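Grenidmont Learning Center > Building Care > Walk-Through Checklists

Overview Rooms Checklists Forms Contact

School bag and packing station checklist, with comments

Completed by: Duangjai Suksawat
Reviewed by: Afshin Azimi
Area: Packing station, Sethi wing, ground floor

Mark each line OK, FIX or N/A. Write a comment for every FIX. Comments on OK lines are optional but they help the next person.

Part A. Floor and station

1. Floor panel flat, no lifted corners. OK.
2. Floor free of grit, staples and pencil shavings. FIX. Staples along the back wall again. Swept before I left. Jirayu Thongdee has asked for the stapler to be kept at the front desk.
3. Walkway to the station clear. OK. The delivery cartons from Umus were in the hall last time and have been moved to the store room.
4. Lighting good enough to read a name label. OK.
5. Bags and books placed where no one has to step over them. OK at the station. FIX in the hall, where the hooks are full and bags end up underneath them.

Part B. Before packing

Set the bag down on its back with the front pocket up. Put the folder and the books next to it so everything going in can be checked in one look. Folders go in first, against the back panel, then books, then small items. Loose paper goes inside the folder, never straight into the bag.

6. Bag, folder and book all out before packing starts. OK.
7. Folder has a label. OK. Older labels are fading and should be redone in marker in September.
8. Book is the one on the reading list. N/A. List not posted yet.

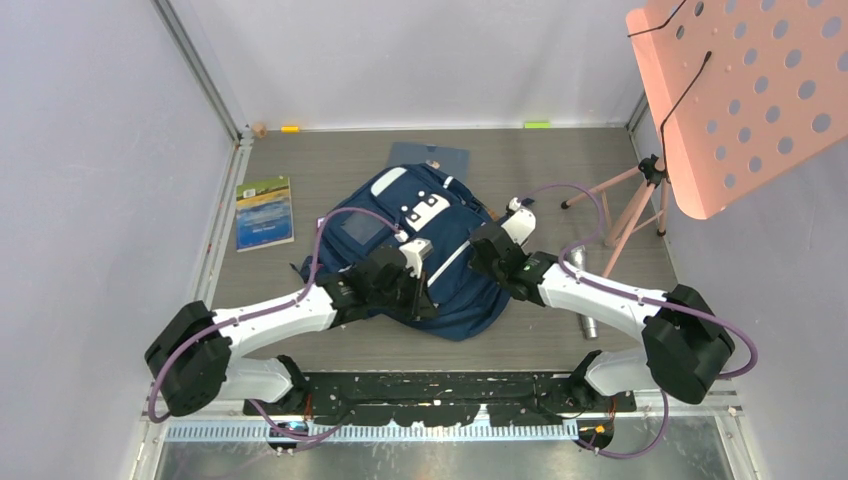

Grirnonville, 8/26/20

The navy backpack with the white patch near the top was the bag used for Part C. It was laid flat with the dark blue folder behind it and the paperback to its left. The straps were folded under, and I have marked that OK for packing. Straps should be pulled out again before the bag goes on a hook, or the next person will lift it by the pocket.

Part C. The bag

9. Zippers run the full length without catching. OK. A little stiff at the corner.
10. Seams at the top of the bag sound. OK. Check where the top loop joins the bag. That is where most of ours give out.
11. Shoulder straps stitched firmly at both ends. OK.
12. Strap ends tucked or tied. FIX. One dark strap end was sticking out at the side. Minor, but strap ends catch in the lower locker doors.
13. Front pocket clean, nothing sharp inside. OK. The translucent gray pocket is easy to check from outside, but open it anyway. Pencil points go through that kind of material.
14. Tag present and readable. OK.
15. Piping not pulled loose. OK. Light piping shows dirt, so do not mark FIX for color alone.

Part D. Packed weight

Limit for the younger group is 54 ounces with the bag included. Use the shelf scale and let the needle settle. If a bag is over, take out the book and send it home separately with a note.

16. Scale reads zero when empty. FIX. It was reading high. Reset and checked twice.
17. Bag under limit. OK.
18. Bag closes without forcing. OK. A folder that is pushed down hard will bend at the corner, and the papers come out creased. Seat it before adding the book.

Part E. Supplies

19. Blank labels in drawer. OK. 300 left, enough for the fall.
20. Permanent markers working. FIX. Both dry. Requested new ones from Jaruwan Wannasri.
21. Spare folders on shelf. OK. 200 delivered, still in wrap.
22. Wipes. FIX. Last packet is open. Please close the flap after use.

Reviewer comments (A. Azimi)

Lines 2 and 5: agreed. More hooks have been priced and the request is with Somkiat Bunnag. Until they are up, use the bench by the side door for overflow and keep the floor under the hooks clear.

Line 12: please add this to the sheet that goes home to families. A knot or a rubber band is fine.

Line 16: this is the second report on the scale. If it drifts again, take it off the shelf and write down the bags weighed that day so they can be redone.

Line 20: markers are in. Leave the caps on.

Items still open: 5, 7, 12, 22. Carry these to the September sheet and do not start a new number for them. Paper copies go in the green binder in the office, behind the fire drill log.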